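Novness Lock Records

This folder contains the test records of the small home lockboxes which we collected in Ristbridge until December. It has 1,872 rows in one CSV file, one row for each opening attempt. The work was started by Arne Rathjen and is now kept by Hema Unnithan.

Each row gives the box model, the lock type (key, dial or keypad), the battery level and the time until the bolt moved. Times are in seconds. If the bolt did not move after 50 seconds, the field is left blank -- please do not read it as zero.

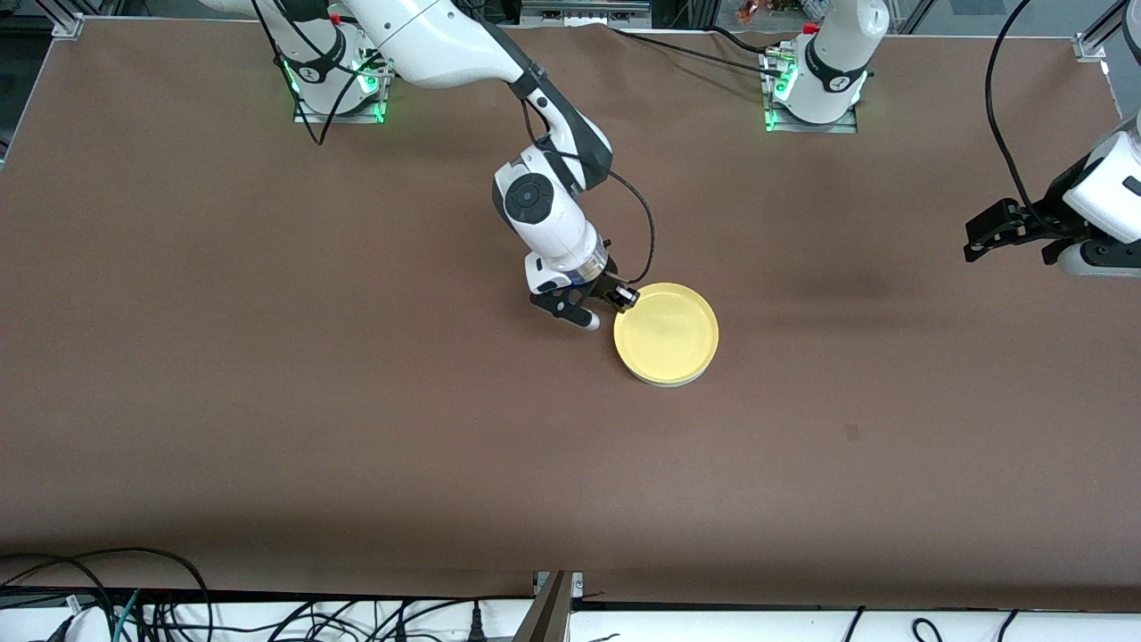 The column "relock" was added in version 2. Older rows have "na" there. Six box models are included, and the keypad ones make up almost half of the rows. Fire resistance was not tested, so please do not use the file for such claims.

To load the data, use a semicolon as separator and UTF-8 encoding. Model names are written in lower case, with no spaces. If you find a wrong row, send its row number to Hema and she will correct it in the next version.

Contact: Hema Unnithan, Novness | Copyright Novness | Back to top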